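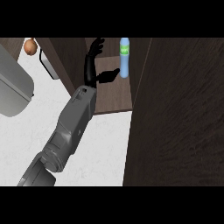
The simulated kitchen, with the hand closing in on the bottle in the cabinet. Render: Tremblay robotics club

I went to the Tremblay open day expecting robots on wheels bumping into folding chairs. The club has mostly moved indoors, by which I mean inside a computer. The kitchen they are all so worried about has marble counters nicer than mine and an onion that will never go off.

The project is called Enine, and the job is to get a bottle out of a cabinet. That's the whole job. There are 14 students on it, and they have been at it since February. Emiliano Ortuño, who runs the club and teaches physics the rest of the week, told me the first version of the hand liked to go through the cabinet wall and come out the other side. The students were rather fond of that version.

Visitors got a turn. You sit at a desk, put on a glove, and try to steer a black robot hand toward a plastic bottle with a green label. I had five tries. On the first I knocked the bottle over. On the second I knocked it over with more confidence. A girl who looked to be in third grade went after me and picked it up straight away, then asked if there was anything else to do.

The thumb is the hard part, according to the two students minding the desk. Fingers mostly want to curl, and you can let them. The thumb has to arrive from the side at the right height, and if it gets there early it pushes the bottle away before the rest of the hand has done anything. They had a chart on the wall with 300 recorded attempts on it, colored by what went wrong. "Thumb" had its own color. So did "Other thumb."

At the next table a younger group was getting ready for the Sendimik meet, where each team gets 50 tries at a task they haven't seen before. They were arguing about whether to practice on drawers or jars. Jars had the louder supporters. Last year's winners came from Stullov, a name that gets said in that room the way my father says the name of our old plumber.

Coffee was in the hallway, two dollars, exact change. I got home and took a bottle of dish soap down from a shelf, slowly, watching my thumb.

The next open day is Nov 3, 2024, doors at ten. Park behind the gym. The glove runs small.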